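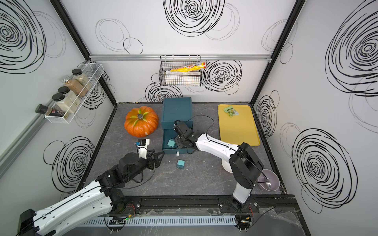
2. Method

2.1 Source material

The project compares how two regional newspapers reported the youth wing of a governing party during the weeks before its October congress. The papers are the Enddale Courier, which is privately owned, and the Tirnstead Gazette, which receives most of its advertising from state bodies. Both publish daily except Sunday and both keep a searchable archive.

Articles were retrieved with the search terms "youth wing", "youth league" and "congress". Letters, cartoons and paid notices were removed. Where a story was printed in two editions, the later one was kept. The final sample contains 30 articles, 19 from the Gazette and 11 from the Courier.

2.2 Coding

Each article was read twice and coded on 4 variables: main speaker, type of event, position of any opposing voice, and wording used for crowd size. Washington Aguiar coded the Gazette and Nazar Sydorenko coded the Courier. The papers were then exchanged and coded again. Disagreements were settled by rereading the article together. Most of them concerned the third variable, where a single quoted sentence from an opposition member could be read as either a reply or background.

3. Results

3.1 Main speaker

In the Gazette the main speaker was usually an official of the youth wing, quoted at length and by title. The Courier relied more on local councilors and on people attending the rallies.

3.2 Crowd size

The clearest difference concerns the Thursday rally at Clilladero. The Gazette gave no figure and wrote of "a full stadium". The Courier reported 1,000 people and credited the number to the stadium operator. Neither paper printed a correction.

3.3 Succession

Both papers covered the Amaral speech, in which the youth wing asked that the party leader be confirmed without a vote. The Gazette placed it on the front page and treated the request as settled. The Courier ran it on an inside page with a response from the opposition in the final paragraph.

4. Limitations

The sample is small and covers one congress. Radio was excluded, although it has a larger audience than print in the rural districts. The coders knew which paper they were reading, and this may have affected the third variable. Headlines were not coded separately from body text.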